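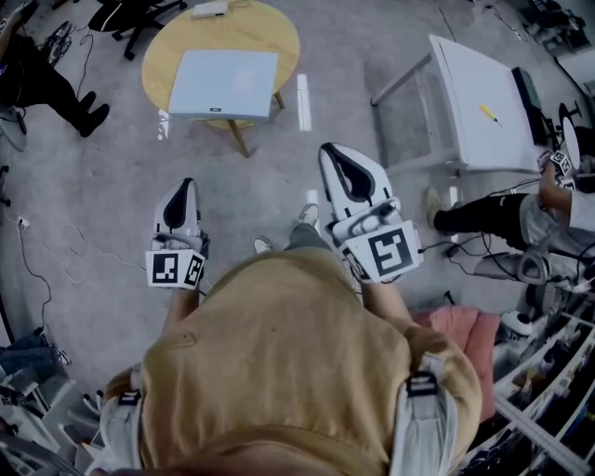

What does a police force in one country do when it wants a person held in another? It asks that country, in writing, through a channel both sides have agreed to use, and it waits for the other side's courts to act.

September
By Myrto Fragkou

Chapter 7. Requests for Arrest and Surrender Across Borders

A warrant issued by a judge has force only where that judge has authority. An officer who carries it over a border carries a piece of paper. The arrest must be made by local officers, under local law, and the paper must first be turned into something that local law accepts. Extradition is the name for the full procedure, from the first request to the handing over of the person.

Three documents are used in nearly every case. The first is the arrest warrant itself, or a certified copy. The second is a statement of facts, which sets out what the person is said to have done, where, and when. The third is the text of the law under which the charge is brought, including the longest sentence that can be imposed. Translations are attached where the treaty calls for them. Errors in translation are a common ground for delay, and a request that is sound in every other respect may be sent back for this alone.

7.1 Provisional arrest

A full request takes time to prepare. Where there is reason to think the person will leave, the requesting state may ask for a provisional arrest. The request is short. It names the person, states that a warrant exists, and promises that the full papers will follow within the period fixed by treaty. If they do not arrive, the person is released. Release does not end the matter -- a second arrest may follow once the papers are complete.

The case of Garnico, used throughout this chapter, shows how the period works. Garnico was a shipping agent charged with fraud in the port of Skadodholm. He was arrested abroad on a provisional request, and the treaty allowed 39 days. The full request ran to 200 pages and was delivered on the last day, after office hours. Defense counsel argued that it was late. The court held that the period ran to midnight and that delivery to the night desk of the ministry was enough. 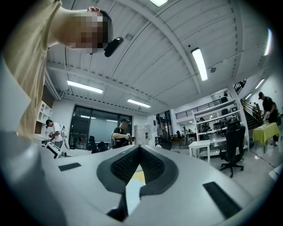 Sugeng Rahman took a different view of the ruling: a time limit on detention should be read in favor of the person detained, and a night desk with no power to open or register the papers has not received them in any useful sense. On that reading Garnico should have been released at the close of business and arrested again the next morning, if the prosecutors still wanted him. The objection has been raised in later cases and has not yet been settled.

7.2 The double criminality rule

Most treaties require that the act be a crime in both states. The names of the offenses need not match. What matters is the conduct. A court looks at the statement of facts and asks whether the same acts, if done at home, could be charged there. In Garnico, the warrant listed 11 counts. Nine met the test. Two concerned a failure to file port returns, which was a civil matter in the state where he was held, and surrender on those counts was refused.

Partial refusal has a lasting effect. Under the rule of specialty, the requesting state may try the person only on the counts for which surrender was granted. If it wishes to add others, it must go back and ask for consent -- a step that prosecutors sometimes overlook when new evidence is found after the transfer.

7.3 Who decides

The decision is usually divided. A judge rules on whether the legal conditions are met. A minister then decides whether the person will be handed over. The minister may refuse where the judge has approved, but in most systems may not approve where the judge has refused. The Villalobos decision, discussed in section 7.5, deals with a minister who gave no reasons at all.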